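Startseite | Ratgeber | Haushalt | Werkstatt | Kontakt

Elektrogeräte im Haushalt richtig reinigen, lagern und abgeben

Merkblatt der Beratungsstelle Jallgate

Das vorliegende Merkblatt richtet sich an Haushalte, die ihre Elektrogeräte möglichst lange nutzen und anschließend ordnungsgemäß abgeben möchten. Es fasst die Hinweise zusammen, die in der Sprechstunde der Beratungsstelle am häufigsten erbeten werden. Die Bedienungsanleitung des jeweiligen Herstellers geht den folgenden Empfehlungen in jedem Fall vor. Im vergangenen Jahr wurden in der Beratungsstelle 1256 Anfragen bearbeitet, davon betrafen 554 die Reinigung von Küchengeräten.

Vor jeder Reinigung

Geräte sind auszuschalten und vom Netz zu trennen. Der Stecker wird dabei am Gehäuse gefasst, niemals am Kabel. Heizende Geräte wie Toaster, Waffeleisen und Bügeleisen müssen vollständig abgekühlt sein. Beschädigte Leitungen dürfen weder mit Klebeband umwickelt noch weiterverwendet werden; das Gerät ist bis zur Instandsetzung durch einen Fachbetrieb außer Betrieb zu nehmen.

Wasserkocher und Kaffeemaschine

Kalkablagerungen lassen sich mit handelsüblicher Zitronensäure lösen. Für einen Liter kaltes Wasser genügen in der Regel 2 Esslöffel Pulver. Die Lösung wird kalt angesetzt und verbleibt eine halbe Stunde im Behälter. Ein Aufkochen ist zu unterlassen, da sich sonst schwer lösliches Calciumcitrat bilden kann. Anschließend wird der Behälter dreimal mit klarem Wasser gespült.

Bei Kaffeemaschinen mit Aluminiumteilen ist das vom Hersteller genannte Entkalkungsmittel zu verwenden. Essig greift manche Dichtungen an und hinterlässt einen Geruch, der sich über mehrere Brühvorgänge halten kann.

Toaster

Die Krümelschublade sollte einmal wöchentlich geleert werden, bei täglichem Gebrauch in größeren Haushalten auch öfter. Fest sitzende Krümel werden mit einem trockenen Backpinsel gelöst. Metallgegenstände haben im Toastschacht nichts zu suchen, auch nicht bei gezogenem Stecker, weil die Heizdrähte leicht beschädigt werden.

Kühlschrank

Türdichtungen werden mit lauwarmem Wasser und etwas Spülmittel abgewischt und gründlich getrocknet. Zur Prüfung der Dichtung kann ein Blatt Papier in die geschlossene Tür geklemmt werden. Lässt es sich ohne Widerstand herausziehen, schließt die Dichtung an dieser Stelle nicht mehr ausreichend. Der Ablauf an der Rückwand ist mit einem Wattestäbchen freizuhalten.

Rechner und Kleingeräte

Lüftungsöffnungen sind von außen mit einem weichen Pinsel oder mit dem Staubsauger auf niedrigster Stufe zu reinigen. Wer ein Gehäuse öffnet, sollte sich zuvor an einem blanken, geerdeten Metallteil entladen. Platinen werden ausschließlich am Rand angefasst. Netzteile bleiben geschlossen, sie können auch nach dem Ausschalten noch gefährliche Spannung führen.

Ausgebaute Bauteile gehören in antistatische Beutel, nicht in Frischhaltefolie oder Brotdosen. Prozessoren werden nur an den Kanten gehalten; Kontaktflächen sind nicht zu berühren. Je nach Bauart befinden sich die empfindlichen Stifte am Prozessor selbst oder im Sockel der Hauptplatine.
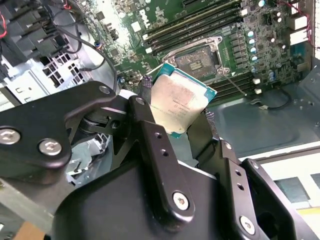

Lagerung nicht genutzter Geräte

Geräte werden sauber, trocken und mit lose aufgewickeltem Kabel gelagert. Ein straff um das Gehäuse gewickeltes Kabel bricht erfahrungsgemäß zuerst am Austritt. Batterien sind vor jeder längeren Lagerung zu entnehmen. Geräte mit fest verbautem Akku sollten etwa zur Hälfte geladen und kühl, jedoch frostfrei aufbewahrt werden. Unbeheizte Gartenhäuser eignen sich ab November in der Regel nicht mehr.

Abgabe und Weitergabe

Altgeräte gehören nicht in den Hausmüll. Lose Akkus werden getrennt abgegeben, ihre Pole sind zuvor mit Klebestreifen abzudecken. Auf Rechnern und Mobiltelefonen sind persönliche Daten vor der Abgabe zu löschen.

Funktionsfähige Geräte nimmt die Tauschbörse Dultus entgegen. Dort sind derzeit rund 3000 Gegenstände verzeichnet. Für die Annahme sind Netzteil und, soweit vorhanden, Bedienungsanleitung mitzubringen. Geräte mit geöffnetem oder gesprungenem Gehäuse werden nicht angenommen.

Rückfragen

Fragen zur Reinigung und Lagerung beantwortet Frau Binta Akinola, Fragen zur Abgabe Frau Titilayo Osagie. Die Sprechstunde findet am Freitag ab 14 Uhr statt. Eine Reparatur vor Ort ist nicht möglich.

Weitere Merkblätter
Messer schärfen und aufbewahren
Holzbretter pflegen
Schimmel an Fensterfugen vermeiden
Waschmaschine: Flusensieb und Einspülkammer
Vorratsschrank ordnen

Zuletzt aktualisiert: November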